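Part 4: Papering and flooring your nook

Right, if you've got this far you should have a frame standing up by itself and a cup of tea going cold somewhere. Now for my favourite bit! The nook is only an open-fronted box until you put the pattern in, and it's the pattern everyone comments on. I've papered five of these now (one of them twice, more on that in step 6) and I still enjoy it.

Violeta Herrera asked me to write this up properly after she tried to follow my scribbled notes for the Indgate build, so if anything is clearer than it was in the old version, thank her.

You will need: three wall panels cut in Part 2, one roll of wallpaper, the floor sheet, metal edge trim for the bottoms of the walls, ready-mixed paste, a wide brush, a plastic smoother, a sharp knife with spare blades, a pencil, and a damp sponge.

1. Lay the back panel flat on a table and wipe it down. Let it dry completely. Any grit left on there will show up as a pimple later on, and you will stare at it forever.

2. Unroll the paper next to it and decide where the big shapes are going. I'm a terrazzo person, so I go for an off-white background with chips scattered all over it in black, mustard, soft pink and a pale blue-grey. The great joy of terrazzo is that there's no obvious repeat to line up, but do step back and squint before you cut. A cluster of black chips in one corner looks like a stain from across the room.

3. Cut each piece with a good 5 cm spare on every side. Mark the top edge in pencil on the back. Terrazzo looks much the same either way up, right until you put two pieces side by side.

4. Paste the panel, not the paper (check your roll, as some of the older Vosville papers want it the other way round). Leave it a couple of minutes, then lay the paper on from the top and work down with the smoother, middle first and then out to the sides.

Caution: fresh blade for every panel, please. A tired blade drags damp paper and tears it, always at the front edge where you can see it.

5. Do the left and right panels the same way and leave all three flat overnight. I know. But Anselmo Sales stood his up after an hour and had the lot slide into a heap like wet lasagne.

6. Trim off the spare, then fit the panels to the frame, back one first. I leave the aluminium posts showing in the back corners, one down each seam. You can cover them with a strip of paper if you like, and I did on my second nook, but the strip puckered and I ended up stripping that whole nook and starting over. Bare posts look tidy and hide a slightly wobbly cut beautifully. 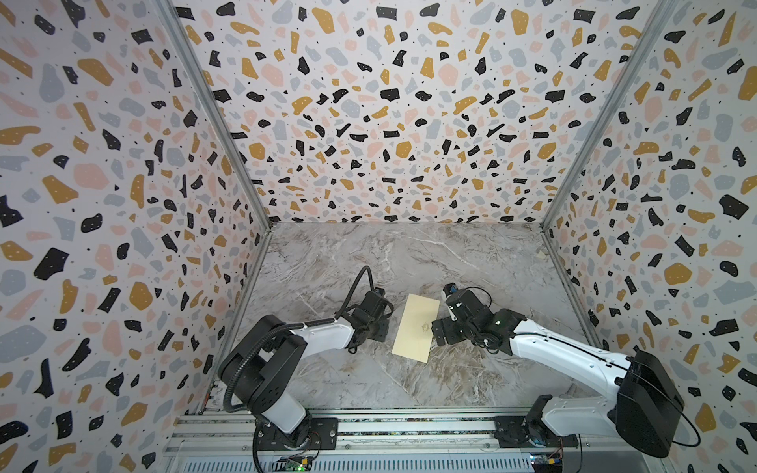 7. Next, the floor. I like a pale grey marble effect under a busy wall, with white and darker grey veins running across on the diagonal. A second busy pattern down there would make your eyes water. Dry-lay the sheet before you peel anything and turn it round a few times until the veins go in a direction you're happy with.

8. Peel back a hand's width of the backing at the rear edge, press that down, and then pull the backing towards you a little at a time, smoothing as you go. Take it slowly, it really doesn't like being lifted once it's stuck.

Note: if you get a bubble, prick it with a pin and press the air out with your thumb. Don't slice it.

9. Cut the metal trims to length and run one along the bottom of each wall where it meets the floor. File the cut ends first (ask my left thumb). A thin bead of Flumen along the back is plenty, and wipe off any squeeze-out straight away with the damp sponge.

10. Last job is a sweep into the back corners with a dry paintbrush. Bits of trimmed paper love it back there and they're very hard to spot on a pale floor.

Looking after it: a barely damp cloth on the walls, and warm water with a drop of washing-up liquid on the floor. No scouring pads on either. Keep your offcuts in an envelope, labelled with the batch number from the roll. Mine was 2,276, and I was very glad I'd written it down when I needed a patch for the right-hand wall.

Part 5 covers the lighting, so leave your offcuts of trim out on the bench, you'll want two of the longer ones.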